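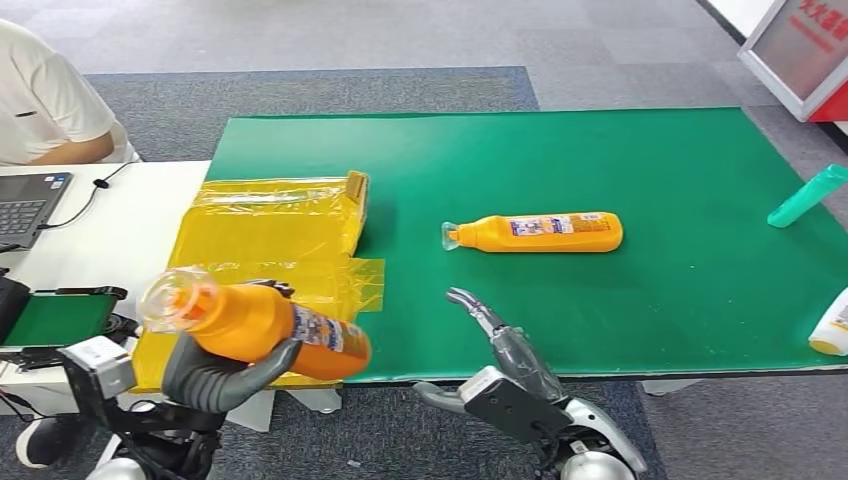 Thursday, September 14, 2023

Spent most of today on the hallway motion sensors again, and I think I finally understand why the lights in the Kirker house keep coming on at odd hours. Boglárka had a theory that the two sensors were hearing each other's messages through the hub and getting into a little loop, and I was all ready to prove her wrong (sorry, Boglárka!) but the log is pretty clearly on her side. We label every sensor now, by the way, and I want the labels big and bright, easy to pick out at arm's length like an orange bottle against a green mat, so that whoever is up the ladder can read the name back to whoever is at the laptop without the usual shouting.

So, the loop. The upstairs sensor reports motion, the hub runs the "evening path" rule, the rule wakes the stair lamp, and then the downstairs sensor sees the change in brightness and sends its own report, which starts the whole rule over. I counted 26 runs of it in the overnight log, with not a person awake in the house as far as the family knows. Kálmán asked whether the cat could be doing it. The cat may well be doing the first one, bless her, but I can't blame her for the other 25.

What I changed:

Light-level trigger off on the downstairs unit. Motion only.

Hold time on the stair lamp up from 2 seconds to 64. It was a silly number, and I'm fairly sure I was the one who typed it in back in February when we were testing and wanted everything to go fast.

Split the evening path rule in two, one for each floor, so they can be switched off separately from the wall panel.

I left the Donderico dimmer alone for now. It still hums a little at the low end and Hajnalka would like to swap it for the Vida one, but I'd rather not change the dimmer and the rules in the same week, or we'll never know which of them did the trick. She agreed, a bit grumpily, and then went and ordered the part anyway, so it'll be on the shelf when we want it.

Also cleared out the hub's event history, which had crept up to nearly 1000 entries and was making the app slow to open on the older tablet. I saved a copy first in the shared folder under "Kirker hallway, before." Győző, if you need the August door entries for your write-up, they're in there too, toward the bottom.

Still to do: the porch sensor loses its connection whenever the garage door is moving, and I have no good idea yet. Jasper thinks it's the motor. Will take the spare hub over and try it on the kitchen side of the wall before we start buying anything.

Filed under: Workshop Notes, Lighting, Sensors & Hubs
Last updated: same day, evening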